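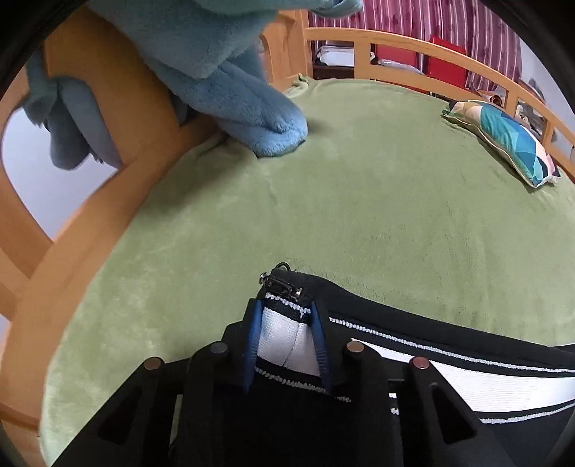
Household > Bedding and Linens > Blankets

Plush blanket

By Kulap Thammasiri
2/7/19

A plush blanket is a bed covering made from a fabric with a raised, dense pile on one or both faces. The pile is longer than that of velvet and shorter than that of most imitation furs. Plush blankets are used on beds as a top layer or between the sheet and a heavier cover, and on sofas as throws. Most of those sold today are knitted from polyester, although the older types were woven from wool, mohair, silk or cotton.

Name

The word "plush" came into English from French in the 1500s and goes back to a Latin word for hair. It first meant a cloth used for clothing and furniture. Its use as an adjective meaning "luxurious" came much later. In stores the word is applied loosely. A blanket labeled plush in one catalog may be called fleece, velour, mink or coral fleece in another, and the labels overlap. "Mink" in this sense refers to the feel of the fabric and has nothing to do with the animal.

Construction

A pile fabric has two parts, the ground and the pile. The ground is the flat knitted or woven base that holds the cloth together. The pile is made of yarn or fiber ends that stand up from the ground.

In woven plush, an extra set of lengthwise yarns is raised into loops during weaving, and the loops are then cut. A second method weaves two cloths face to face with the pile yarns passing between them. A blade separates the cloths and leaves a cut pile on each. Woven plush is firm and holds its shape well, and it is now found mostly in upholstery.

Knitted plush is made on circular or warp knitting machines. Loops are pulled up from the base and then sheared or brushed open. Warp-knitted plush is more stable and less likely to run if a yarn breaks. Circular-knitted plush stretches more.

After knitting, the cloth goes through several finishing steps. It is brushed to lift the fibers, sheared to even out the height, and heat-set so that the pile keeps its direction. Some cloth is then embossed with a heated roller to give it a pattern of ribs, dots or leaves. Cloth can be dyed in the piece, or a design can be printed on the face and driven into the pile with steam. Printed blankets often look paler on the back.

Fibers

Polyester is the most common fiber. It is cheap, takes bright and pastel colors, dries quickly and does not shrink much at normal washing temperatures. It holds little moisture, and in dry air it builds up static.

Acrylic was widely used for heavy blankets before polyester microfiber became common. It feels closer to wool and is bulkier for its weight, but it pills sooner.

Cotton plush absorbs moisture and produces little static. It is heavier when wet, takes longer to dry and tends to shed lint in the first few washes.

Wool and mohair plush are warm and durable. They cost more and usually need gentle washing or dry cleaning.

Weight and warmth

Manufacturers state the weight of blanket fabric in grams per square meter. Higher numbers mean a thicker or denser cloth. Light throws fall at the lower end of the scale, and double-layer winter blankets at the upper end. Weight is only a partial guide to warmth. The pile traps still air, and the trapped air does most of the insulating, so a blanket with a deep, open pile can be warmer than a flat one of the same weight. Once the pile is matted down it holds less air.

A cover laid over a plush blanket slows the movement of air through it. People who find a single blanket too cool sometimes put a thin cotton spread on top for this reason.

A survey of household bedding by Thanakorn Bunnag, carried out in the town of Polmont for the Zinari textile library, recorded 3,759 blankets. Plush and fleece types together made up the largest group. The survey also noted that 122 of the blankets had been cut down or resewn from a larger size, usually for a child's bed or a pet.

Direction of the pile

Pile lies in one direction, called the nap. Stroked one way, the fabric feels smooth and looks lighter. Stroked the other way, it resists the hand and looks darker. Sewers who join two pieces of plush run the nap the same way in both, and on a bed the nap is usually laid toward the foot. Marks left by sitting or by folded clothing come from pile that has been pushed over, and brushing by hand generally lifts them.

Edges

Knitted plush does not fray quickly, but a raw edge will shed. Edges are finished in several ways:

Hemmed: the edge is folded once or twice and stitched.
Bound: a strip of satin or woven tape is sewn around the edge.
Whipstitched: a thick yarn is passed over the edge at regular intervals.
Overlocked: a machine trims and covers the edge in one pass.

Satin binding often wears out before the blanket does and can be replaced.

Care

Most polyester plush can be machine washed in cool or warm water with a small amount of detergent. Fabric softener coats the fibers and makes them clump. High dryer heat can melt or fuse the tips of the pile, which then feel rough and cannot be restored. Low heat or line drying is recommended on most labels. Plush is not normally ironed.

New blankets shed loose fiber left over from shearing. Washing them apart from dark clothes keeps the lint off the clothes. Items with hook-and-loop fasteners or open zippers can snag the pile and are best washed separately.

Synthetic blankets release small fibers in the wash water. Fuller loads, cooler water and shorter cycles reduce the amount, as does a filter fitted to the machine.

Storage

Plush should be clean and fully dry before it is put away. Wool and mohair need protection from moths. Vacuum bags save space but flatten the pile, and a blanket stored in one for a season may need shaking out and brushing before use.

See also

Bedspread
Chenille
Fleece
Quilt
Velour

Sources

Bunnag, T. Blankets in the Home. Fullach, 187 pages.
Thammasiri, K. "Notes on Pile Fabrics." Sheehan Textile Papers, no. 3, March issue.

Contact the editors | Copyright Sheehan Household Reference | Back to top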